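3月 作業ノート(リーグ再編シミュレーション)

9時40分開始。Flodden が下部リーグへ編入された場合の日程を組み直す。前回の版は移動距離の上限を入れ忘れていたので破棄。

条件
・1部から3部まで計40クラブ、ホームアンドアウェー
・アウェー移動は片道180分以内を優先、超過分はペナルティ加算
・Quintanilla のスタジアムは芝の養生で3月後半は使用不可

Ultell の旧版ソルバーで回すと、制約違反が89件。大半は Nundik と Flodden の同日ホーム開催。警備の人員が共通なので、両者を排他に設定して再計算し、違反は32件まで減った。残りは中2日の連戦が多い。カップ戦の予備日を固定したままなのが効いているらしい。

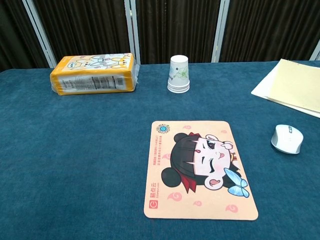 Naomi Lukumay からは、予備日を動かす前に昇格プレーオフの枠を先に確保すべきだとの指摘。編入初年度の Flodden に昇格資格を与えるかどうかで枠の数が変わるため、資格あり・なしの2通りで回してほしいとのこと。放映枠の制約は今回は外してよいそうだ。

14時10分、資格なしの方から着手。プレーオフ枠を最終節の翌週に固定。初期解は前回の出力を流用したが、節番号が一つずれていたため手で修正した。収束が遅く、重みを連戦側に寄せて再投入。

未処理
・資格ありの計算
・Quintanilla の代替会場(Nundik 側に照会中)
・延期試合の扱い。規約の該当条文を確認してから入力する

16時25分、計算を回したまま離席。ログは共有フォルダの同じ場所。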